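Warum ist die Möhre orange?

Von Aileen Pangilinan

Mal ein Häschen, und was hält es in der Pfote? Eine Möhre. Welche Farbe hat die Möhre? Orange natürlich, du musst gar nicht überlegen. Hättest du vor sehr langer Zeit gelebt, hättest du aber vielleicht zum lila Stift gegriffen. (Na gut, Stifte gab es damals auch noch nicht.)

Die Urahnin unserer Möhre ist die Wilde Möhre. Sie wächst bis heute am Wegrand, blüht weiß und hat eine dünne, blasse Wurzel, die ungefähr so gut schmeckt wie ein Bindfaden. Irgendwann haben Menschen trotzdem beschlossen, dass daraus etwas werden könnte. Sie sammelten die Samen der Pflanzen mit den dicksten und süßesten Wurzeln und säten sie wieder aus. Im nächsten Jahr noch einmal. Und noch einmal. So etwas nennt man Züchtung, und man braucht dafür vor allem Geduld.

Vor mehr als tausend Jahren wuchsen in Zentralasien, etwa dort, wo heute Afghanistan liegt, schon richtige Gartenmöhren. Die einen waren lila, die anderen gelb. Händler brachten sie nach Westen, und so kamen sie schließlich auch nach Europa.

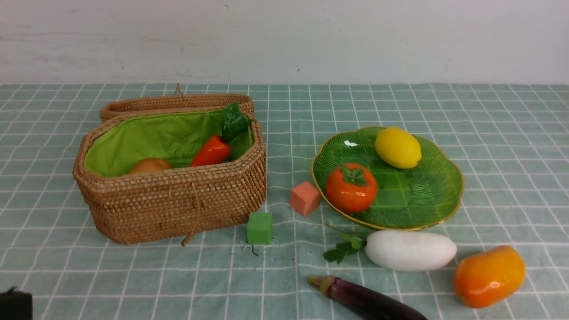

Die orangen Möhren wurden erst viel später beliebt, vor allem bei Gärtnern in den Niederlanden. Es gibt dazu eine hübsche Geschichte: Sie sollen die Farbe zu Ehren ihres Fürstenhauses gezüchtet haben, das Oranien hieß. Leider hat dafür noch keiner einen Beweis gefunden. Vielleicht schmeckten die orangen Möhren einfach besser. Außerdem färben lila Möhren beim Kochen die Suppe, und graulila Suppe muss man mögen.

Das Orange selbst kommt von einem Farbstoff namens Beta-Carotin. In deinem Körper wird daraus Vitamin A, und das brauchen deine Augen, vor allem wenn es dämmrig ist. Eulenaugen bekommst du davon trotzdem nicht, auch nicht nach 20 Möhren am Tag. Deine Haut könnte allerdings gelblich werden, wenn du das lange genug durchhältst. Das ist harmlos, sieht aber komisch aus.

Und wozu braucht die Möhre ihre dicke Wurzel? Sie ist eine Vorratskammer. Im ersten Jahr sammelt die Pflanze darin Zucker, im zweiten will sie damit blühen und Samen bilden. Meistens kommen wir ihr zuvor – mit dem Sparschäler.

Zum Ausprobieren: Leg ein abgeschnittenes oberes Ende mit der Schnittfläche nach unten in ein flaches Schälchen mit Wasser und stell es ans Fenster. Nach ein paar Tagen wächst frisches Grün. Eine neue Möhre wird daraus nicht, so viel Verrat verzeiht selbst Gemüse nicht.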